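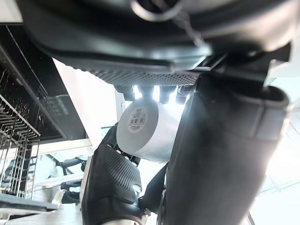
Bookkeeper (part-time) for Kohlhase, Padus

Kohlhase is a family company which sells garden seeds and bulbs by mail order. We are looking for a bookkeeper for 26 hours per week, starting in April.

Your work will be to enter the incoming invoices, to check the bank statements and to answer questions from our suppliers by phone and e-mail. In spring we send around 2,000 parcels per month, so there are also many small refunds to book.

You have experience in accounting and you like to work exactly. We use the program Dilline; if you do not know it yet, we will teach you. Good written English is necessary, a second language is welcome.

The office is a walk of eight minutes from the Padus train station. Working hours can be discussed, but mornings are preferred.

Please send your résumé and a short letter to Sabine Lammers. Interviews are held in our office or by phone.

Posted 2022-12-08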